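Can a Robot Do My Summer Job Yet?

Final report, Intro to Automation
Debora Sanna
Apr 29, 2020

Why I picked this

Last July I worked the back room at Bevon, which is a pet and hobby shop near my parents' place. If you've never worked a back room, the job is mostly putting small stuff into other small stuff. A carton shows up, everything in it is mixed together, and you sort it into baskets so the person out front can fill the pegs. Then you do it again. I was paid to do this and I got pretty fast at it, and by the third week I was also extremely bored (sorry, Bevon).

So when we got the assignment, "choose one everyday chore and find out whether a machine can do it yet," I didn't have to think very long. My partner Vinzenz Leitner wanted laundry. I talked him out of laundry. We had a look at a few videos of machines folding towels and decided we'd rather have something we understood from the inside, and at least one of us had actual hours in on sorting.

What the chore really is

Before we went anywhere near a lab, Thenmozhi Gounder (our section leader) made us write the job down as if we were explaining it to a person on their first day. I thought it would take ten minutes and it took a whole afternoon! My first version said "pick up the item, put it in the right basket." She sent it back with one question mark in the margin.

The version we ended up with had a lot more in it. You look at the pile and decide what to grab first, usually whatever's on top and not tangled. You grab it somewhere it won't bend or slip. You turn it so it'll fit. You put it down without knocking over what's already there. If it's flat, you lay it flat or stand it on its edge, depending on how much room is left. And you do all this while thinking about lunch.

We also split the items into 3 groups, which I'm still kind of proud of:

Stiff and flat. Boxed or carded things in retail packaging. They have edges, they keep their shape, and the barcode tells you what they are.

Small and hard. Clickers, key rings, that sort of thing. Easy to hold once you've got them, but easy to miss.

Floppy. Coiled wristbands, mesh, anything in a loose plastic bag. Vinzenz called this group "the laundry of the pet shop," because he hadn't let it go.

Our guess going in was that stiff and flat would be close to solved, small and hard would be okay, and floppy would be a mess.

The visit

Elisa Barbieri at Jeltum let us come in and watch for a day. Jeltum does two-armed table work, and the sorting they had going was close enough to Bevon's that I got a little flashback. Same slotted plastic baskets and everything. Victor Mbwambo walked us through what they were working on and put up with all of our questions, including the ones we asked twice.

I'd pictured one arm doing the job and the other arm being a spare. What I hadn't thought about is that with two of them over the same table, each has to stay out of the other's way, and they also block each other's view. I do that to myself all the time with my own elbows, but I can just lean over.

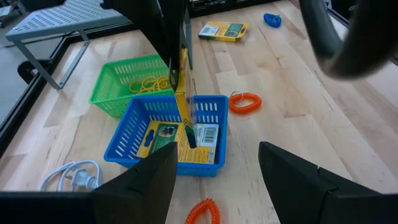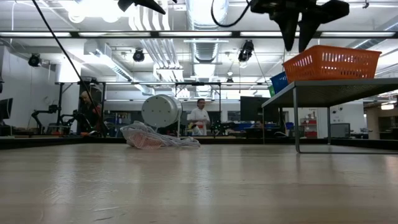 Basket work seen from one of the grippers (first picture), and the table with a bagged bundle of mesh netting on it (second picture).

The yellow packages were the part I liked watching. In the first picture there's already one lying flat in the blue basket and another one on its edge right above it, next to the gripper's fingertip. That's exactly the spot where I used to get annoyed at work. The first package is never a problem. The second one has to share, and you need to know which way it should go before you let go of it.

The wristbands are in that picture too, a yellow one in the green basket and orange ones out on the table. I asked Victor which he'd rather deal with, a package or a wristband, and he said package before I'd finished the sentence. A coil doesn't have a good place to hold. You can pinch one loop and lift, but then the rest of it hangs down and goes wherever it wants.

Then there's the bag. Clear plastic over red and pink netting is, according to Elisa, a nasty combination for a camera: the plastic throws highlights wherever it creases, and what you can make out through it isn't the part you'd be gripping. I hadn't thought of see-through things as harder to see. For a person it's just a bag of netting and you grab it.

What we learned from asking around

We had a list of 7 questions and I won't go through them all. The one that got the longest answer was "what would have to be true before a shop could use this?" Elisa's view was that the gripping is only part of it. A shop changes its stock all the time. Bevon had something like a new product every delivery, and I learned each one by looking at it for a second. She said the number to keep in mind for a small shop is 2,000 different items, and that a system that's good with a handful of them on a clear table hasn't told you much about the rest.

Vinzenz asked about speed and Victor's answer was that slow is fine if nobody has to stand there. A dishwasher is slow! We both wrote that down. It changed how I think about the chore, to be honest, as I'd been comparing everything to me in my third week, racing the clock.

Did our guess hold up?

Sort of. We still put stiff and flat first, but we'd now split it in two, because placing into an empty basket and placing into a half-full one are different jobs. Small and hard we left where it was, mostly for lack of evidence. Floppy we'd keep at the bottom, with bags below wristbands.

Can a machine do the chore yet? For one kind of package and one basket, on a table somebody has set up for it, I'd say it's getting there. For a mixed carton at Bevon, I'd say no, and I wouldn't want to be the one explaining to the manager where the clickers went.

What we'd do differently

We should have timed ourselves doing the same job by hand, with the same baskets. We talked about it on the way home, when it was too late. We'd also bring our own items next time. I have a drawer with some Grider leashes and a Muli chew toy in it that would've been perfect for the floppy group.

Vinzenz would like it noted that he still thinks we should have done laundry.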